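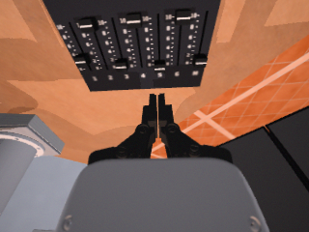 Wrist cam view, sim, fader panel task. 2, 4 and 6 up, the rest down.

Sim fader task: policy gets the pattern right but the heights wrong, is my metric broken or my method?

Posted in Manipulation / Learning from demos

Hi all, short on time so sorry if this is messy. Trying to get a result into shape before a group meeting Thursday and I'm stuck on how to report it.

Setup. Simulated arm, two finger gripper, camera on the wrist looking out past the fingers. Panel has seven faders, 1 to 6 plus M, scales go 0 to 10. Task is given as a target pattern, the one in the picture is what I call the comb: 2, 4, 6 high, 1, 3, 5, M low. Policy is plain behavior cloning, chunked actions, trained on 319 scripted demos. Sim is Reduvlow, the training code is a fork of Orau with not much changed.

I score it two ways. Pattern score: each knob counts as high or low depending on which side of 5 it's on, all seven have to be right. Height score: every knob within half a mark of its target. Both read straight off the sim joint values, no vision involved.

Pattern score over my eval episodes is 80 percent. Height score is 33 percent. Same episodes, same checkpoint!

When I look at the misses it's nearly always the low ones. The high ones go to the top stop and stay there. The low ones end up anywhere between 0 and 2. Target for low in my config is 1.0, not 0, which I inherited from whoever wrote the task file and never changed.

Things I tried:
- longer training, no change
- smaller action chunks, a bit worse
- bigger image crop around the panel, slightly better on height, pattern the same
- randomized lighting and the floor texture, pattern dropped a little, height the same

What I want to know. Is it fair to report just the pattern score? The paper I'm comparing to (the Aliyu benchmark) only reports pattern. Or do I have a real precision problem that I need to fix first? And if it's a real problem, is it the camera? A lot of the small numbers on the scale come out blurry at the resolution I train on. The 10s I can mostly read, the rest is mush.

Also, unrelated maybe, the policy does the faders in left to right order every time even though nothing in the task says so. Should I care?

Thanks in advance, will check back tonight.

posted by slotcar_sim

gradient_soup

Report both. If a reviewer finds out you had the height number and left it out you will have a bad week.

On the cause, I'd bet on the target and not the camera. Think about what the top stop does for you. Policy pushes up, overshoots, the stop catches it, knob reads 10, you score a hit. It never had to learn where 10 is. At the low end your target is 1.0, so there's no stop to lean on, it has to let go in open travel. Those are two different skills and you're averaging them together.

Cheap test, maybe an hour:

Set low target to 0 and redo the demos with your script. Retrain, nothing else changed. If height score jumps, the stop was doing the work all along and you have your answer.

Then the opposite. Set high to 9 and low to 1. If the high knobs now scatter the same way the low ones do, same answer from the other side, and that one is the more interesting figure for a paper imo.

Don't touch the camera until you've done those. Changing two things at once is how I lost most of November.

Also split your height score per channel. One number for seven knobs hides everything. All seven within tolerance is a brutal rule, even a policy that's decent on each single knob will look terrible once you need seven in a row. Quick math, if each one lands 85 percent of the time and they're independent, all seven is 0.85 to the 7th, so 32 percent. Pretty close to where you are. I'm not saying that is your per-knob rate, just that 33 overall doesn't mean the thing is hopeless. And they're probably not independent anyway, see what you said about the high ones.

For the table I'd do: pattern success, mean height error for targets at a stop, mean height error for targets off a stop. Three columns, done.

mfader99

had same problem with vorow, its the blur. use higher res

tenon_and_trace

Agree with most of what gradient_soup said, adding a couple things. Partly disagree with the one line answer above, though it isn't crazy.

Resolution. The policy doesn't need to read the numerals. The white line on each knob stands out really well against black, and it can learn line position relative to the panel edge without ever knowing what a 4 looks like. What can hurt is your viewpoint. In your shot the panel is tilted, left side lower than right, so the same pixel row is a different height on channel 1 than on M. If the wrist pose at release varies a lot between demos and you have no proprioception going in, then yes, height gets ambiguous. Check whether you feed joint positions to the policy. I didnt see it in your post. The stock Orau config I have leaves them off for image tasks, yours may be different.

If they're off, turn them on before paying for bigger images.

Another thing to check is fingertip occlusion. When the fingers are down over a knob, can the wrist camera still see the white line? In the pose you posted the tips stop short of the panel so everything's in the clear. Dump the images from the last few steps before release and just look. If the line is hidden at exactly the moment it decides to let go, no resolution will save you. I ended up adding a fixed side camera for a slider task and went from 52 percent to over 70 on the tight tolerance. Different policy, different sim, so take that as a hint only.

Left to right order: your demos are scripted, so the script loops over channels 1 to M and the policy copied it. Harmless for your main result, but it does mean errors late in the sequence get mixed up with errors on the right side of the panel. Shuffle the order in the demos and you can tell those two apart. I would care about it a little, enough for one sentence in the limitations.

And one on the lighting result. You randomized the floor texture and pattern dropped. That background is loud, orange tile with a big pale stripe across it, and there's a fair amount of it in view. Might be that the policy is using it as a landmark to work out where it is. Try blanking everything outside the panel at test time only, no retrain. If pattern falls apart you've learned something you'd rather hear from yourself than from somebody at the meeting.

slotcar_sim

Ok thank you both, very useful. Quick update, checked the config and joint positions are off. Facepalm. Turning them on and running that first with the 1.0 target left alone, then the low = 0 version after as its own run.

Per channel numbers will have to wait, my eval script only saved the pass/fail and I have to rerun everything anyway. Will post the table here when I have it, probably after Thursday.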